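Filed under: Clubs and Projects, Kids' Corner

How do you teach a robot to tidy up?

At the Tretarness Saturday club we have a big job on. It's called the Stiken project and the idea is simple — get two robot arms to put things away in the right basket. Simple for you. Very hard for a robot!

You look at a crayon box and just know what it is. A robot doesn't. It has to be shown. Lots and lots of times.
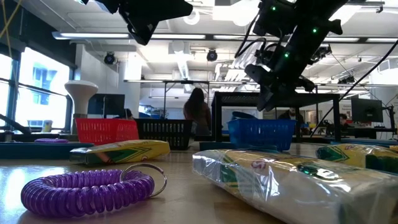 Step 1. Pick your objects

Small stuff, bright colours. Crayon boxes, stretchy coils, that sort of thing. Different shapes are good becuase each one needs a different grip. A box has flat sides. A coil squashes and springs back. Tricky.

Step 2. Look before you grab

The robot needs to work out three things. Where is it? Which way is it pointing? Where do the fingers go? Gripper fingers have no feeling like yours do, so getting lined up matters a lot.

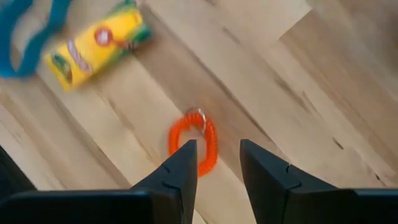 Then down, close, lift, move over the basket, open. Five little jobs. If one goes wrong you start agian from the top. We did 19 tries on our first day and most of them went wrong — fine, thats how it learns.

Step 3. Mix it all up

Don't put everything back in the same spot. Move things. Turn them round. If you don't, the robot only learns one place and gets stuck when anything shifts.

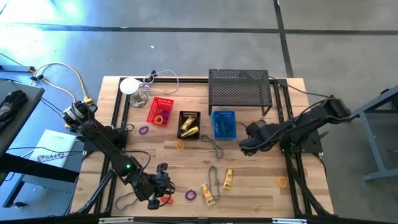

We want 300 good tries by the end of February. We've got 100 so far. After that comes the Mirneck Challenge, where every team gets 50 goes and the judges choose what goes on the table. No peeking.

Try it at home: wear thick gloves, shut one eye, pick up a hair bobble. Harder than you think!

Next club is 4th January. Bring a snack.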